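I signed up for the evening German certificate at Stoltby in August, mostly to finish what I dropped in my second year of college. The course number is 204, and it assumes you can already get through a newspaper article with a dictionary next to you.

The placement test had 300 words of reading and a short recording. I did fine on the reading. The recording was two people talking about a late train, and I missed most of the second half. They put me in 204 anyway and told me to do the listening lab on Saturday mornings.

The first unit is household vocabulary. It sounds easy, but I had never learned the words for sleeve, hem or crease in any language but my own. I now have 400 cards in the box and want to reach 1,000 before the spring exam.

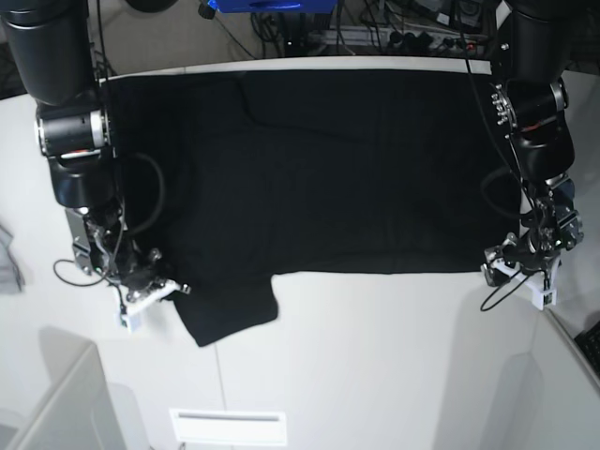

Black T-shirt laid flat on a white table. Das T-Shirt, der Ärmel, die Falte.

Our textbook is the Hundau reader, second edition. The grammar notes are short and the answers are in the back. The used copy I bought had most of the exercises filled in with pencil, so I spent an evening erasing them.

Next up is the unit on renting an apartment. We have to write a letter to a landlord about a broken heater, one page, with the dative prepositions underlined.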